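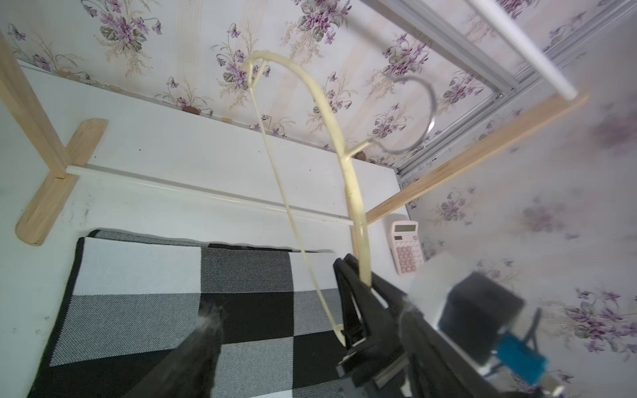
1/12
Good practice for hanging and hooked objects in a robot cell. I am writing down the rules we use at Surkstead, because two people asked me for them in January and I gave two different answers. Now there will be one answer. It is a long thread, sorry.

2/12
Rule one. The object has a name before it has a grip. In our list the cream bow-shaped piece with the wire hook is "Leka 9". If the label in the log says "hanger" one day and "bow" the next day, the log cannot be searched. We had 46 entries like this and I corrected them by hand.

3/12
Rule two. Grip at the base, and write in the log which part you gripped. "Gripped OK" is not a record. "Gripped at bottom end, string to the left" is a record. A colleague can repeat the second one.

4/12
Rule three. A string is a hazard, also a thin one. It can catch on a finger when the jaw opens. Before you open the jaw, look where the string goes. If you cannot see both ends of it in the wrist view, turn the wrist first.

5/12
Rule four. Wire hooks count as sharp until somebody has checked the end. We file the end or we put a drop of glue on it. Write the check in the sheet with your initials.

6/12
Rule five. The checkered mat stays on the table. Put it back straight if it has moved. It is cloth, so it moves easily, and the first thing I do in the morning is to press the corners flat.

7/12
Rule six is the one where people argue with me. Background things are part of the setup. Wallpaper, calculator against the wall, rods, wooden posts: if you change one, it is a new setup and it gets a new number. I know this is a lot of numbers.

8/12
Why I insist: in the Felska series we had 1,292 runs under one setup number, and the things near the wall were moved in the middle of the series. Afterwards we could not say which runs were before and which were after. We kept them but we cannot compare them.

9/12
Rule seven. Speed. When the piece is longer than the gripper, we use the slow profile for the full motion. The tip of a long piece travels much farther than the wrist. New operators look at the wrist and forget the tip.

10/12
Rule eight. Cables at the gripper. Check the loop before each session, with the power off. It must have enough slack for the full turn, but it must not hang lower than the fingers.

11/12
Rule nine. Anyone can stop a run. You do not need to explain first. Stop, then write one line in the log. At Hundero, where I worked before, you had to ask the shift lead, and people waited too long.

12/12
I will put the check sheet in a reply when I have cleaned the spelling. If your lab has a better rule for strings, please write to me. I am not satisfied with number three.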